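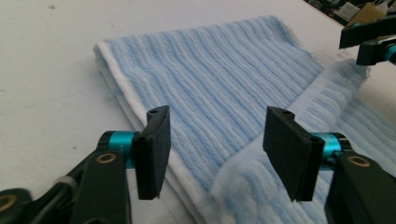
Solari Student Robotics Forum - Towel Folding Unit

narnudon_lab
Members are reminded that each team submits 18 demonstrations by June 22, 2019. The hem must face the operator.

Conceicao_team3
Our team requests that the hem rule be withdrawn. It slows every fold.

brovness416
We respectfully disagree - without it, the sets cannot be compared.

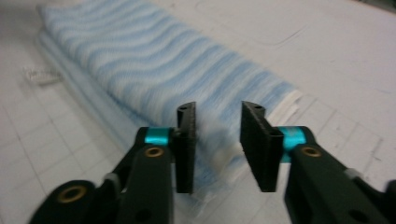
Folded towel with the white hem between the open jaws.

narnudon_lab
The rule stands. Requests for 10 extra demonstrations will be considered.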